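Sodora Residence Halls to Replace Shared Soap Dishes Before Spring Term

Residents of the Sodora residence halls will find new soap dishes in shared washrooms and kitchenettes when they return for the spring term, the Office of Residential Services has announced. The change applies to all 456 shared sinks in the complex and follows a review of washroom supplies carried out during the fall.

The review was prompted by repeated requests from residents and cleaning staff, who reported that bar soap left at shared sinks softened quickly and left a film on the counters. Many of the present dishes are flat trays that came with the original fixtures. Others were bought in small lots over the years to replace broken ones, and few of them match.

"The washrooms are cleaned every morning, and by early afternoon there is soap on the counter again," said Marites Bañez, manager of housekeeping for the Sodora halls. "Our staff were spending more time on the area next to the faucet than on the rest of the sink. We asked whether a different dish would help, and we were given the chance to look into it properly."

Residential Services considered several styles for the review, including ceramic trays, wire racks and molded plastic dishes. Ceramic was ruled out early. The shelves above the sinks in the older wings are narrow, and a dropped dish can chip both itself and the basin. Wire racks drained well but left marks on small bars, and staff found them slow to clean where the wires crossed.

The remaining choice was between plastic dishes with a solid, recessed interior and plastic dishes with drainage slots in the floor. Both are light, stack easily on a cleaning cart and can be washed with the same products already used on the counters. Bars of soap in several sizes were tried with each style, including the small bars supplied in guest rooms.
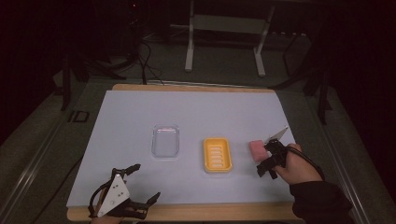

Which style of dish will be placed at the shared sinks?

Shared sinks will receive the slotted dish, and the solid dish will be kept for guest rooms, where one bar of soap is used by one or two people and has time to dry between uses.

The decision rests mainly on how often the soap is handled. A shared sink on a full corridor may be used by 9 residents in the course of a single morning, and a bar returned to a solid dish at that rate seldom dries. In a slotted dish the water passes through the floor of the dish and away from the soap. The drawback is that the water has to go somewhere. Each slotted dish will therefore be placed at the edge of the basin, where it can drain into the sink, or on a small tray where the shape of the basin does not allow this.

Mrs. Bañez said that the position of the dish would matter as much as its design. Housekeeping staff have been asked to return any dish found on a shelf or windowsill to its place beside the faucet. Residents are asked to do the same.

"A slotted dish on a shelf simply drips on the shelf," she said. "We would ask everyone to leave the dish where they find it, and to put the soap back in it."

The dishes will be supplied by Tiongson, a household goods distributor that already provides paper products and cleaning cloths to the halls. The order also includes guest-size soap bars from Luris, which will replace the present brand when existing stock has been used. Residential Services expects to receive 3,314 bars in the first delivery, of which 3,000 are set aside for shared washrooms and the remainder for guest rooms and the front desk.

Amado Cabanatuan, who oversees purchasing for the halls, said that the cost of the dishes would be met from the existing supplies budget and that there would be no change to residence fees. He added that the office had considered moving entirely to liquid soap and had decided against doing so at this time.

"Liquid soap has its advantages, and the dispensers in the dining hall and in the ground floor restrooms will stay," Mr. Cabanatuan said. "In the residential corridors we heard from a good number of people who prefer a bar. The dispensers there also run empty on weekends, when we have fewer staff on duty to fill them."

Liquid soap will remain available on request at the front desk for residents who prefer it. Residents who have a skin condition or an allergy may bring their own soap, as before, and may ask the front desk for an additional dish to keep in their rooms. These dishes will be of the solid type and should be returned at the end of the academic year.

Installation will begin in November with the kitchenettes in the east wing, where the counters were refinished over the summer. The west wing and the Drimum annex will follow during the winter break. No sink will be taken out of service for the work. The dishes are not fixed in place and require no drilling, and residents do not need to be present.

During the changeover, some corridors will have both old and new dishes in use. Staff will remove the old ones as each washroom is completed. Dishes that are still in good condition will be cleaned and stored for use in the laundry rooms, where a bar of stain soap is kept beside each utility sink. Cracked or badly stained dishes will be discarded. Residents who have left a personal dish in a shared washroom should take it back to their rooms before work starts in their wing — any dish left at a shared sink after that point will be treated as hall property.

Residential Services has also revised the cleaning schedule for shared sinks. Each slotted dish will be rinsed under warm water once a day as part of the morning round and washed with detergent once a week. A soft brush will be added to every cleaning cart so that soap can be cleared from the slots. Small pieces of soap left in a dish will be removed during the morning round and replaced with a new bar when needed.

The written guidance for housekeeping staff now includes the following points on the care of soap dishes.

Lift the bar out before rinsing the dish, and set it on a clean cloth.
Brush along the length of each slot from the upper side, then turn the dish over and repeat.
Dry the counter under the dish before putting it back.
Report any cracked dish to the supply room by the end of the shift.

Residents who share a kitchenette are reminded that dish detergent and hand soap should be kept apart. Several of the kitchenettes have a single narrow counter, and bars of hand soap have at times been found resting on sponges or inside cups. A separate hand soap dish will now be placed to the right of each kitchenette sink, and the sponge holder will stay on the left.

The annex presents a particular difficulty. Its washrooms have rounded pedestal basins with very little flat surface, and a rectangular dish cannot sit securely on the rim. Small wall shelves with a raised edge are to be fitted there first. The facilities workshop will carry out that work, and the dishes and their trays will be put out once the shelves are ready. Residents of the annex will receive a separate notice with the hours during which each washroom will be closed for drilling.

Mr. Cabanatuan said that spare dishes would be held in the supply room so that broken or missing ones could be replaced on the day they are reported. In past years, replacements were ordered only when several were needed at once, and some sinks went without a dish for weeks.

Residential Services will collect comments on the new dishes through the end of the spring term. Comment cards will be available at the front desk and outside the laundry rooms in both wings. Residents may also speak with their floor representative, who will pass comments on at the regular housing meeting. The office has asked in particular to hear about sinks where water collects on the counter, so that the dish can be moved or a different tray provided.

Questions about deliveries and guest room supplies may be directed to Mr. Cabanatuan at the purchasing office. Questions about cleaning, including requests for an additional dish, should go to Mrs. Bañez at the housekeeping desk on the ground floor of the east wing, open from 8 a.m. to 4 p.m.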